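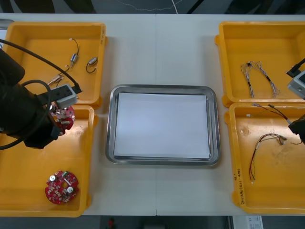

What does a budget for a two-arm workcell have to cover? The arms are usually the largest single item, but grippers, cabling, bins, mounting, spare parts and staff training are paid for separately and should be listed from the start.

Planning a small-parts cell

A small-parts cell is a table or bench where one or more robot arms pick, sort or assemble light components such as circuit boards, motors and wire harnesses. Planning begins with a parts list, which sets the gripper type and the reach needed.

Wire harnesses raise costs. They change shape when lifted, and programming time for them is often quoted apart from rigid parts.

Quotes

Suppliers such as Vonden and Fuchs quote hardware and installation on separate lines. Quotes are commonly valid for 60 days. Riet Mertens, in her purchasing guide for Wastum, advises ordering 2 spare sets of gripper fingers with each arm and planning for a service life of 5 years.

See also: Disumero (planning software)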